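특별번호판 신청 절차의 개선 방안 연구
번호 선호 신청제와 재발급 업무를 중심으로

교통행정 실습 과목 기말 프로젝트 보고서

1. 연구의 배경

자동차 번호판은 차량을 식별하기 위한 표지이지만, 소유자가 번호나 도안을 고를 수 있는 지역에서는 하나의 민원 상품처럼 다루어지기도 한다. 우리 조가 조사 대상으로 삼은 Purkthorpe 지역의 차량등록소는 일반 번호판 외에 지역 도안 번호판과 선호 번호 신청제를 운영하고 있다. 신청자는 기본 수수료에 추가 수수료를 내고 원하는 숫자 조합을 적어 낼 수 있다.

처음에는 도안 번호판의 판매 현황을 조사하려고 했다. 그런데 사전 면담에서 창구 직원들이 공통으로 언급한 것은 판매량이 아니라 반려 건수였다. 신청서가 접수된 뒤 기재 오류나 서류 누락으로 되돌아가는 경우가 많고, 그때마다 같은 신청을 두 번 처리하게 된다는 것이다. 조원 회의를 거쳐 주제를 신청 절차로 바꾸었다.

연구 질문은 두 가지로 정했다. 첫째, 선호 번호 신청이 반려되는 이유는 무엇인가. 둘째, 신청서 양식과 안내문을 고치는 것만으로 반려를 어느 정도 줄일 수 있는가.

2. 조사 대상과 용어

Purkthorpe 차량등록소는 본소 한 곳과 Halstead 출장소 한 곳으로 이루어져 있다. 본소는 신규 등록, 이전 등록, 번호판 교부를 모두 처리한다. Halstead 출장소는 접수와 교부만 맡고, 심사는 본소에서 한다. 출장소에서 접수된 서류는 하루 한 번 묶어서 본소로 보낸다.

보고서에서 쓰는 용어는 다음과 같이 정리한다.

일반 번호판: 등록 순서에 따라 자동 배정되는 번호판
도안 번호판: 바탕에 지역 도안이 들어간 번호판. 현재 도안의 이름은 Cikosia이다.
선호 번호: 신청자가 직접 적어 낸 숫자 조합. 1순위부터 3순위까지 적을 수 있다.
반려: 접수된 신청이 심사 단계에서 처리되지 못하고 신청자에게 돌아가는 것
재발급: 분실, 훼손, 도안 변경 등으로 번호판을 다시 받는 것

반려와 취하는 구분하였다. 취하는 신청자가 스스로 신청을 거두는 것으로, 이번 조사에서는 집계하지 않았다.

3. 조사 방법

3.1 서류 검토

차량등록소에서 개인정보를 지운 접수 대장 사본을 제공받았다. 대장에는 특별번호판 신청 2,005건이 기록되어 있었고, 이 가운데 선호 번호가 포함된 신청은 839건이었다. 우리 조는 이 839건을 분석 대상으로 삼았다. 도안만 신청한 건은 반려가 드물다는 창구의 설명이 있었고, 실제로 대장에서도 반려 표시가 거의 보이지 않아 제외하였다.

대장의 비고란은 담당자마다 적는 방식이 달랐다. 같은 사유를 두고 어떤 담당자는 '중복'이라고 적고 어떤 담당자는 '사용 중 번호'라고 적었다. 조원 두 명이 비고란을 따로 읽고 분류한 뒤 서로 맞추어 보았다. 분류가 어긋난 건은 지도교수에게 물어 정하였다.

3.2 창구 관찰

본소와 출장소에서 각각 오전 시간대에 창구를 관찰하였다. 신청자가 서류를 작성하는 탁자 옆에서 어느 칸에서 멈추는지, 직원에게 무엇을 묻는지를 기록지에 적었다. 신청자의 이름이나 차량번호는 적지 않았다.

3.3 설문

창구에서 번호판을 교부받은 사람 30명에게 짧은 설문을 받았다. 문항은 신청 방법을 어디에서 알았는지, 작성하기 어려웠던 칸이 있었는지, 재방문을 했는지에 관한 것이었다. 설문지는 한 장으로 만들었다. 처음에는 두 장이었으나 시험 조사에서 뒷장을 비워 두고 내는 사람이 많아 줄였다.

4. 현행 신청 절차

선호 번호 신청은 다음 순서로 진행된다.

신청자가 창구에서 신청서를 받아 작성한다. 신청서와 함께 차량등록증 사본, 신분증, 보험 가입 확인서를 낸다. 창구 직원은 서류가 다 있는지만 확인하고 접수번호를 준다. 번호의 사용 가능 여부는 이 단계에서 조회하지 않는다. 조회 권한이 심사 담당에게만 있기 때문이다.

심사 담당은 접수된 순서대로 번호를 조회한다. 1순위가 사용 중이면 2순위, 3순위로 넘어간다. 세 개가 모두 사용 중이면 반려한다. 번호가 정해지면 제작 의뢰서를 작성해 제작업체인 Quiambao에 보낸다. 제작이 끝난 번호판은 본소로 들어오고, 출장소 접수분은 다시 출장소로 보낸다.

교부 때는 신청자가 기존 번호판을 반납해야 한다. 반납할 번호판이 없으면 분실 신고 확인서가 필요하다. 안내문에 이 내용이 있기는 하지만 뒷면 아래쪽에 작은 글씨로 적혀 있다.

5. 조사 결과

5.1 반려 사유

반려 사유는 크게 다섯 갈래로 나뉘었다.

가장 많은 것은 번호 형식 오류였다. 선호 번호 칸에는 숫자 네 자리를 적어야 하는데, 앞자리에 0을 쓰거나 세 자리만 적은 경우가 많았다. 양식에는 빈칸 하나가 길게 그어져 있을 뿐이고 몇 자리를 적어야 하는지 표시되어 있지 않다.

두 번째는 번호 중복이었다. 세 순위가 모두 사용 중이어서 반려된 건이 여기에 해당한다. 같은 숫자가 반복되는 번호나 순서대로 이어지는 번호에 신청이 몰렸다. 2순위와 3순위를 비워 둔 신청도 많았는데, 이런 신청은 1순위가 사용 중이면 바로 반려된다.

세 번째는 소유자 불일치였다. 가족 명의의 차량을 본인 이름으로 신청한 경우가 대부분이었다. 위임장을 내면 처리할 수 있지만, 위임장이 필요하다는 것을 모르고 온 사람이 많았다.

네 번째는 보험 가입 확인서의 유효기간 문제였다. 오래전에 발급받은 확인서를 낸 경우이다. 안내문에는 '최근 발급분'이라고만 적혀 있고 기준 일수가 없다.

다섯 번째는 수수료 미납이었다. 기본 수수료만 내고 추가 수수료를 내지 않은 경우로, 수납 창구가 접수 창구와 떨어져 있는 본소에서 주로 발생하였다. 출장소는 한 창구에서 접수와 수납을 같이 하므로 이 사유가 기록된 건이 없었다.

5.2 창구 관찰 결과

신청자가 가장 오래 멈추는 곳은 차대번호 칸이었다. 차량등록증에서 차대번호를 찾지 못해 직원에게 묻는 일이 반복되었다. 그런데 차대번호 오류로 반려된 건은 대장에 거의 없었다. 직원이 접수하면서 그 자리에서 고쳐 주기 때문이다. 반면 선호 번호 칸에서는 대부분 망설이지 않고 바로 적었고, 직원도 이 칸은 내용을 확인하지 않았다. 신청자가 어려워하는 칸과 실제로 반려가 생기는 칸이 서로 다르다는 점은 조사 전에 예상하지 못한 결과였다.

본소에서는 작성 탁자에 견본이 비치되어 있었으나 일반 번호판 신청서의 견본이었다. 특별번호판 신청서는 칸의 순서가 달라 견본을 보고 따라 쓰다가 위치를 잘못 잡는 사람이 있었다. 출장소에는 견본이 없었다.

5.3 설문 결과

신청 방법을 알게 된 경로는 주변 사람의 이야기가 가장 많았고, 그다음이 등록소 게시물이었다. 누리집을 보고 왔다는 응답은 적었다. 누리집의 특별번호판 안내는 첫 화면에서 여러 단계를 거쳐야 나오고, 휴대전화에서는 표의 오른쪽이 잘려 수수료가 보이지 않는다.

작성하기 어려운 칸으로는 관찰 결과와 마찬가지로 차대번호 칸을 꼽은 응답이 많았다. 재방문을 했다고 답한 사람들에게 이유를 적게 하였더니 위임장, 번호 재작성, 분실 신고 확인서 순이었다. 자유 의견에는 쓸 수 있는 번호를 미리 알고 싶다는 내용이 여러 번 나왔다.

6. 개선안

6.1 신청서 양식

선호 번호 칸을 긴 밑줄 대신 네모 칸 네 개로 바꾼다. 1순위, 2순위, 3순위마다 같은 모양의 칸을 두고, 칸 위에 '첫 자리에는 0을 쓸 수 없음'이라고 적는다. 2순위와 3순위를 비우면 반려될 수 있다는 문장도 칸 바로 아래에 넣는다.

소유자 칸 옆에는 '신청자와 소유자가 다름' 확인란을 만든다. 여기에 표시한 사람은 위임장을 함께 내야 한다. 위임장 양식은 신청서 뒷면에 인쇄한다. 현재는 따로 요청해야 받을 수 있다.

6.2 안내문

안내문은 준비 서류를 앞면 맨 위로 올린다. 보험 가입 확인서에는 기준 일수를 적는다. 일수는 등록소 내부 지침에 맞추어야 하므로 우리 안에는 빈칸으로 두었다. 기존 번호판 반납과 분실 신고 확인서에 관한 내용도 앞면으로 옮긴다.

6.3 번호 조회

창구에서 번호를 조회할 수 있도록 조회 전용 권한을 주는 방안을 검토하였다. 등록소의 의견은 부정적이었다. 조회한 시점에 비어 있던 번호가 심사 시점에 다른 신청자에게 배정될 수 있고, 그 경우 민원이 더 커진다는 이유였다. 대안으로 사용 중인 번호 가운데 신청이 많은 번호의 목록을 게시하는 방법을 제안한다. 목록은 한 달에 한 번 갱신하는 것으로 하였다. 심사 담당이 매달 만드는 통계에서 뽑을 수 있어 추가 작업이 크지 않다.

6.4 수납

본소의 수납 창구를 옮기는 것은 예산이 필요한 일이라 제안에서 뺐다. 접수증에 내야 할 금액을 합계로 적어 주는 것을 제안한다. 지금 접수증에는 기본 수수료만 인쇄되고 추가 수수료는 직원이 말로 알려 준다.

7. 시험 적용

개선한 신청서와 안내문을 출장소에서 시험 적용하였다. 본소는 양식 변경에 별도 승인이 필요하여 대상에서 제외되었다. 적용 기간은 5일이었고, 이 기간에 출장소를 찾은 선호 번호 신청자는 새 양식으로 신청하였다.

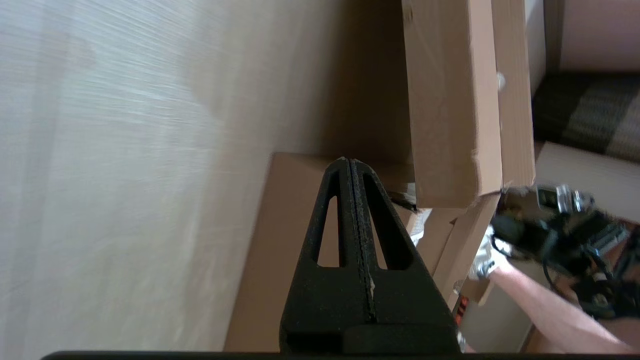
작성 | 교통행정 실습 3조
등록 | 2023년 5월 7일
분류 | 학생 프로젝트 > 최종 보고서

시험 기간에 접수된 신청 가운데 번호 형식 오류로 반려된 건은 없었다. 네 자리를 모두 채우지 않고 낸 신청서가 있었으나 창구에서 바로 눈에 띄어 접수 전에 고쳤다. 빈칸이 남아 있는 것이 직원에게도 보인다는 점이 효과가 있었던 것으로 본다.

2순위와 3순위를 모두 채운 신청은 이전보다 늘었다. 다만 세 순위를 모두 비슷한 번호로 적은 경우가 있어 중복으로 인한 반려는 그대로 남았다. 게시용 번호 목록은 시험 기간에 맞추어 준비하지 못했으므로 목록의 효과는 확인하지 못하였다.

위임장은 뒷면 인쇄에 대한 직원들의 평가가 엇갈렸다. 신청자가 다시 오지 않아도 된다는 의견과, 소유자의 서명을 현장에서 받을 수 없으니 결국 집에 다녀와야 한다는 의견이 있었다. 두 번째 의견은 타당하다고 보아, 누리집에서 신청서를 미리 내려받을 수 있게 하는 내용을 제안에 추가하였다. 누리집 파일을 새 양식으로 바꾸는 작업은 등록소 전산 담당과 협의해야 한다.

안내문에 대해서는 글자가 커져서 읽기 편하다는 반응이 있었다. 앞면에 내용이 많아지면서 운영 시간이 뒷면으로 밀렸는데, 점심시간을 묻는 전화가 늘었다는 지적을 받았다. 최종안에서는 운영 시간을 앞면 하단에 다시 넣고 도안 소개를 뒷면으로 옮겼다.

8. 한계

시험 적용 기간이 짧고 대상이 출장소 한 곳이어서 결과를 본소에 그대로 적용하기는 어렵다. 출장소는 방문자가 적어 직원이 신청자 한 사람에게 쓰는 시간이 길다. 본소에서는 같은 양식을 쓰더라도 접수 전에 고쳐 주는 비율이 낮을 수 있다.

대장의 비고란을 근거로 사유를 나누었기 때문에 사유가 둘 이상인 신청은 대표 사유 하나만 집계되었다. 비고란이 비어 있는 반려 건도 있었고, 이것은 '미상'으로 처리하여 분석에서 제외하였다.

설문은 번호판을 교부받은 사람을 대상으로 하였으므로 반려된 뒤 신청을 포기한 사람의 의견이 빠져 있다. 이들에게 연락하려면 개인정보가 필요하여 이번 과제의 범위에서는 할 수 없었다.

제작 단계도 다루지 못하였다. Quiambao에서 제작에 걸리는 기간은 창구에서 자주 받는 질문이지만, 등록소가 가진 자료에는 의뢰일만 있고 입고일이 빠진 건이 많았다.

9. 후속 과제

등록소는 7월에 신청서 양식을 정기 개정할 예정이며, 우리 조의 양식안을 검토 자료로 제출하였다. 다음 학기에 이 주제를 이어 가는 조가 있다면 본소에서의 적용 결과와 번호 목록 게시의 효과를 확인할 것을 권한다. 입고일 기록은 대장에 칸을 하나 추가하면 가능하므로 함께 요청해 두었다.

재발급 신청서에도 같은 형태의 번호 칸이 있다. 재발급은 기존 번호를 그대로 쓰는 경우가 많아 이번 분석에서는 비중을 두지 않았으나, 양식을 개정할 때 함께 바꾸는 것이 좋다. 두 양식의 칸 모양이 다르면 견본을 따로 두어야 한다.

10. 역할 분담

서류 검토와 사유 분류는 조원 두 명이 맡았고, 창구 관찰은 전원이 나누어 하였다. 설문지 작성과 입력은 한 명, 양식과 안내문 편집은 한 명이 담당하였다. 보고서는 장별로 나누어 쓴 뒤 조장이 용어를 통일하였다.

부록 목록

부록 가. 선호 번호 신청서 개선안
부록 나. 안내문 개선안 앞면과 뒷면
부록 다. 창구 관찰 기록지 양식
부록 라. 설문지
부록 마. 반려 사유 분류 기준표

부록 가와 나는 등록소 제출본과 같은 판이다. 부록 다의 기록지는 빈 양식만 실었으며, 작성된 기록지는 과목 규정에 따라 학기가 끝난 뒤 폐기한다.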